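We use cookies to remember your settings. Accept | Manage

Cirncombe shared kitchen: progress report to Brekska
Last updated: September

Fitting out of the breakfast area is complete apart from shelving. Spend to the end of the period is 3,444, within the approved budget. The wall sockets were tested and passed. Delivery of 2 shelf units from Cestutton has slipped and is now expected next month. More than 40 items have been entered in the kitchen inventory; labelling continues.
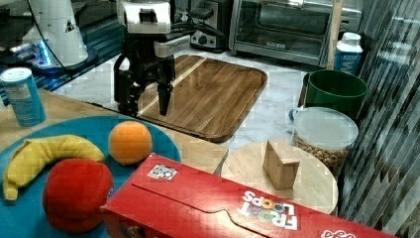
Report: Lesego Baloyi | Checked: Cathal Rafferty

The toaster and toaster oven stay on the marble worktop, with the wooden serving tray in front. Cereal, the teal plate and the toy fruit are kept on the wooden table until the shelves arrive. Outstanding: shelf fixing, final inventory check, and Ó Gríofa's invoice for the worktop sealing.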